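Part-time sorter and packer wanted, Trarkgate workshop

Posted 13 September 2022

Hi! I run Idolance, a small mail-order business for odds and ends – craft bits, desk bits, replacement caps and lids, the little things people lose and then want back badly enough to pay postage for. I've been doing most of the sorting myself and I can't keep up any more, so I'm looking for one person to come in and take over the sorting bench. If you're the kind of person who empties the junk drawer for fun, please keep reading.

The workshop is on the second floor of the old Bisgaard building in Trarkgate, above the frame shop. There's an elevator, but it's slow and it groans, and most of us take the stairs. Windows on two sides, so the light is lovely until mid-afternoon and then you'll want the lamp. We have heat. We have a kettle, a microwave and a fridge with too much mustard in it.

What the job is

Mixed stock comes in from Clarkon, our main supplier, in big cartons where everything is jumbled up together. Your job is to turn that into something I can sell. You open a carton, tip a bit out into a tray, pick through it, and put each thing in the bin where it belongs. Then you bag what's in the bins, label the bags and put them on the shelf. Then you do the next carton. That's the heart of it, and I won't dress it up – it's repetitive work, and either that sounds restful to you or it sounds like a nightmare. Both are fine, but I only want to hear from the first lot!

We carry 624 different items right now. You don't need to learn them all, and I still look things up myself. There's a binder with a page for each family of stock, and after a few weeks you'll find you know the common ones by feel. The ones that catch everybody out are the small caps and tubes, where two of them can look identical until you hold them side by side.

When the cartons are done for the day there's usually some tidying. Bags get shoved onto the wrong shelf, labels peel, somebody (me) leaves the tape gun in a place no tape gun should be. I'd love it if you took some pride in the shelves. The last person who did this job had them looking so good that I used to walk customers past them on purpose.

Hours and pay

It's 30 hours a week, and I'm pretty relaxed about how you split them up as long as you're here on delivery mornings and you tell me your pattern in advance. School hours work. Early starts work. Late evenings don't, as the front door gets locked and I'm the one with the key.

Pay is by the hour and I'll tell you the exact rate when I call, before you waste a trip over here. It goes up after the first 3 months if we both want to carry on. Paid vacation, paid holidays, and your own parking spot if you drive – it's a tight one between the dumpster and the wall, so bring a small car or a lot of patience.

How the bench works

I like bins by color. I know people have other systems, and I've tried a few of them, but color is the one that sticks for me. Red things go in the red bin, yellow things go in the yellow bin, and whatever you're still picking through stays in the blue tray in the middle. I keep brown paper down over the white table so small parts don't skate off the edge, and it gets swapped when it's too creased to work on.
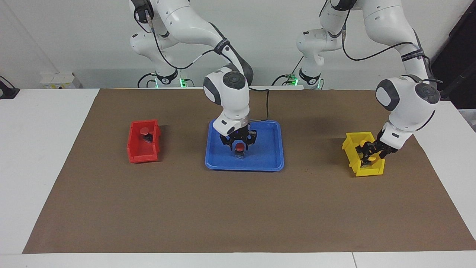

You can sit or stand, and there's a decent stool if you want it. Radio is up to whoever gets in first. Headphones are fine too, just keep one ear free for the doorbell. If you want to move the bins to suit your own reach, go ahead, and if you're left-handed I'd expect you to. All I ask is that the colors stay the same, or I'll come in to help on a busy day and wreck an hour of your work without noticing.

Who I'm looking for

You don't need experience. You do need to tell colors apart reliably, be okay with small fiddly objects, and be able to lift a carton onto a table (we keep them under 30 pounds and there's a cart). I care more about steady than fast. Somebody who checks the odd one instead of guessing will save me a mountain of returns, and in August I had enough returns to last me a good long while.

Age doesn't matter to me beyond being old enough to work. If you've been out of work for a while, or you're coming back after kids or an illness, please don't talk yourself out of applying.

How to apply

Send me a note through the contact form on the Idolance page and put "bench job" in the subject line. No résumé needed, though you can send one if you have it handy. Just tell me a little about yourself, which hours would suit you, and something you've sorted out or tidied up that you were pleased with. A garage, a button tin, a relative's paperwork, anything at all.

I'll read every one and call the people I'd like to meet. Then you'd come over for a paid trial morning, do a carton or two with me and see whether you like it. We're at 68 Trarkgate, side entrance, and the buzzer sticks – so lean on it.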